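Section 4. Setting up the Serno card terminal

Before you start: have your merchant number and the activation slip from Brernis. No slip, no activation. Call them first.

1. Plug in the base. Wait for the green light.
2. Seat the terminal on the base till it clicks.
3. Press Menu, then Network. Pick your wifi, type the password, OK.
4. Enter the merchant number. 13 digits, no dashes.
5. Screen says "Falum host connected". If it says "Host timeout", go back to step 3. 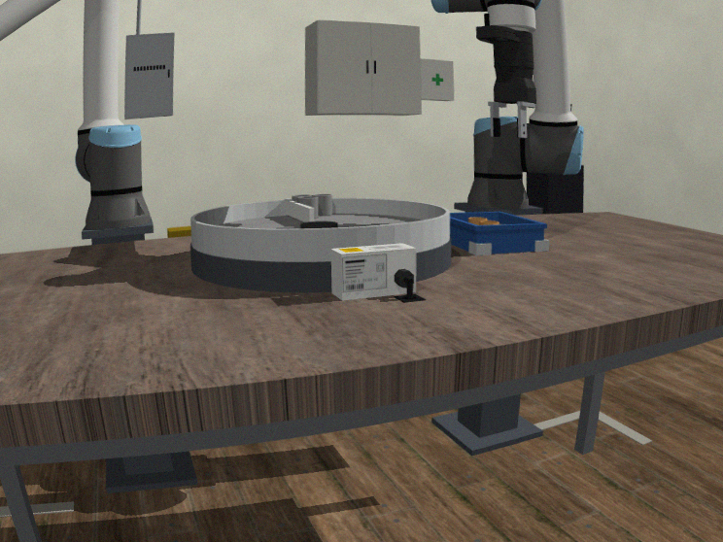 Fig. 4-1. Round tray on table.

Test sale

6. Key in 1.00 and run your own card.
7. Void it right away. Menu, Void, last transaction.
8. Check both slips printed. Keep them for 30 days.

CAUTION: Do not unplug the base during the first download. Takes roughly 13 minutes. If power drops you have to start over from step 1, and the slip code may need to be re-issued.

Note: default limit is $100 per sale untill your account is reviewed. Bigger sales come back as code 179. Thats not a declined card, dont ask the customer for another one.

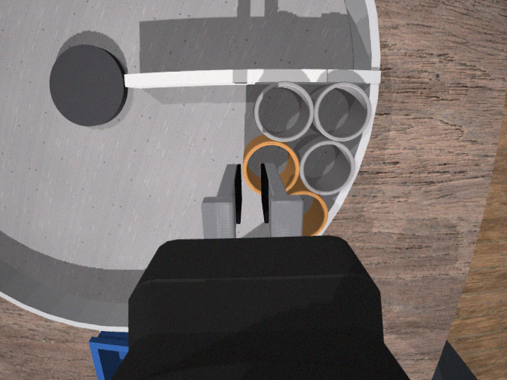

Reading time: 2 min

End of day batch

9. Menu, Batch, Close. Do this before 11 p.m.
10. Total on the slip should match your register. If not, reprint the detail report and compare line by line.
11. Auto-close is off by default. To turn on: Menu, Batch, Auto, set the time, OK.

Sepúlveda branch accounts: batch closes at 9 p.m., see Section 6.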